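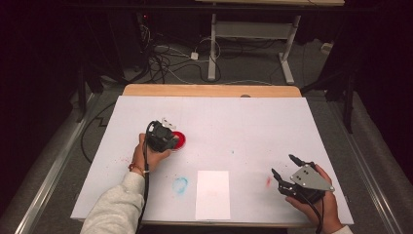 *Two hands, two grippers, and a lot of color on the table!*

## How do you teach a robot to use its hands?

I get to do a strange thing at work. I pick things up with pretend robot hands – for hours – so that a real robot can learn how.

The pretend hands are called grippers. You hold one in each fist, and each has two black fingers that open and close like a duck's beak. At Closten, where I work, we call our pair the Drinetus (don't ask me why, the name was there before I was).

Now, you could write a robot a giant list of rules. Move left a little. Squeeze. Stop squeezing! But think about picking up a lid. How hard do you pinch? What if it slides? Your list would never end. So we show the robot instead. I do the job with the grippers while a computer saves how they move, and a camera on the gripper saves what was in front of the fingers.

Then I do it again. And again. For one small job we like to have 200 turns, and for a tricky one we want 1000. My best day so far is 178, and my thumbs were very grumpy that night.

Powdery, painty stuff is my favorite kind of job, even though it gets on everything (I mean everything – look at the finger on the right).

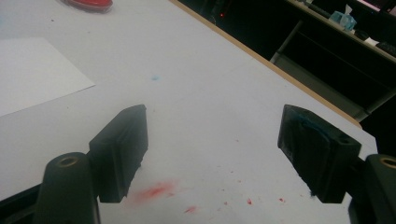 Mia, a reader, wrote to ask whether the robot learns my mistakes too, and said she'd be a terrible teacher because she drops things all the time.

Great question! Yes, it can. If I'm sloppy every time, the robot may get sloppy too. But a drop followed by a good pick-up can be a useful lesson, because robots drop things as well and need to know what to do next. So Mia, you might be a better teacher than you think!

Want to try it? Grab 2 wooden spoons, one for each hand, and move a sock from one end of the table to the other. No fingers allowed. Then try to write down every single move you made – I got as far as "lift the sock a bit" and had to start over.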